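Start Gespräche Haut & Pflege Küche Archiv Newsletter Kontakt

Weniger im Bad, mehr auf der Haut: ein Nachmittag mit Archana Kandpal

Ich hatte mir fest vorgenommen, Archana Kandpal als Erstes nach ihrem Laden zu fragen, aber dann stand ich noch im Mantel da und sie schaute mir ins Gesicht und sagte: »Sie waschen zu heiß.« Stimmt. Ich dusche im Winter so, dass der Spiegel eine halbe Stunde lang nicht zu gebrauchen ist, und das sieht man offenbar um die Nase herum.

Der Laden heißt Gudeta, liegt in einem Hinterhof und ist so schmal, dass zwei Leute mit Rucksack nicht aneinander vorbeikommen. Im April hat sie ihn aufgemacht, vorher war sie lange Kosmetikerin bei Cusell, einem Institut mit Empfangstresen und Gurkenwasser. »Da habe ich viel gelernt«, sagt sie, »vor allem, wie man Leuten ein viertes Serum verkauft.« Sie lacht, als sie das sagt, und schenkt mir Tee ein (sehr starken, sehr süßen, ich habe danach bis zwei Uhr nachts wach gelegen).

Jetzt berät sie nur noch. Man kommt mit einer Tüte, in der alles steckt, was im Bad herumsteht, und sie sortiert mit einem durch. Ich hatte mir eingebildet, ich hätte nicht viel. Na ja.

»Die meisten haben dreimal dasselbe«, sagt sie und stellt zwei meiner Cremes nebeneinander. »Lesen Sie mal die ersten fünf Zutaten, hier und hier.« Ich lese. Wasser, Glycerin, dann irgendein Alkohol mit C, der laut Archana ein Fettalkohol ist und nichts mit dem Zeug zu tun hat, das austrocknet. Die beiden Listen sind fast gleich, nur hat die eine Dose das Vierfache gekostet. Ich wollte wissen, ob sie die teurere dann schlecht findet. »Nein, wieso? Wenn Sie die gern riechen, nehmen Sie die. Sie müssen nur wissen, dass Sie den Geruch bezahlen.«

Überhaupt redet sie über Pflege eher wie über Kochen. Ihre Großmutter hat sich mit Kichererbsenmehl gewaschen, und darauf spreche ich sie natürlich sofort an, ich liebe solche Geschichten ja! Aber Archana winkt ab. »Bei ihr war das wunderbar. Bei mir gab es rote Flecken. Ich habe ihr das nie erzählt.«

Sie führt ein Heft, in dem jede Beratung eine Zeile bekommt. 468 Zeilen sind es inzwischen, mit Kugelschreiber, und hinten hat sie eine Spalte für das, was die Leute weggelassen haben. Ganz oben steht dort seit Monaten das Peeling. »Die Haut spannt, also denken sie, da ist etwas drauf, das runter muss. Dann schrubben sie, und dann spannt es noch mehr.« Ich habe an der Stelle unauffällig die Tüte ein Stück weiter unter den Tisch geschoben. Hat sie gesehen.

Wir kamen dann auf das Geld, und da wird sie ein bisschen ungeduldig. Eine Kundin hatte ihr vorgerechnet, was in einem Jahr zusammengekommen war, alles aus Bestellmails: 3.292 Euro. »Sie hat sich geschämt, und ich fand das so traurig – für Creme muss man sich doch nicht schämen.« Die Kundin benutzt heute drei Sachen und geht vom Rest in den Urlaub. Archana bekam eine Postkarte, die hängt jetzt neben der Kasse.

Und was bleibt übrig, wenn man alles wegräumt? Etwas Mildes zum Waschen, etwas Fettendes, morgens Sonnenschutz. Beim Sonnenschutz lässt sie nicht mit sich handeln. Beim Waschen schon, da hängt für sie viel vom Wasser und von der Jahreszeit ab, und über Schaum kann sie sich wirklich ereifern. »Alle wollen Schaum. Schaum ist schön! Aber wenn es danach quietscht, war es zu viel.«

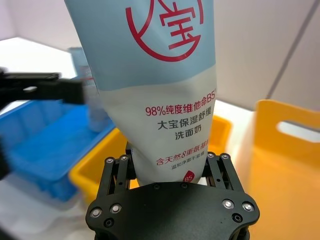 Muss man sich das Gesicht morgens überhaupt mit einem Reiniger waschen?

»Bei trockener Haut reicht morgens meistens lauwarmes Wasser. Abends würde ich den Reiniger nehmen, wegen Sonnencreme und Straßenstaub, und danach gleich eincremen, solange das Gesicht noch ein bisschen feucht ist.«

Ich habe das mitgeschrieben und zu Hause an den Spiegel geklebt, wo es beim ersten Duschen prompt abgefallen ist.

Zum Schluss habe ich sie noch gefragt, ob sie irgendwann eine eigene Creme machen will. Prerivness soll die heißen, der Name steht schon lange fest, die Creme selbst noch nicht. Sie rührt abends in der Küche Proben an und verteilt sie in der Verwandtschaft, und die Verwandtschaft ist gnadenlos. »Meine Tante sagt, es riecht nach Fensterkitt.« Probe Nummer 101 durfte ich auf dem Handrücken ausprobieren. Ein bisschen Fensterkitt, ja. Zieht aber toll ein.

Meine Tüte war auf dem Heimweg übrigens deutlich leichter. Das Peeling habe ich behalten, das steht jetzt hinten im Schrank.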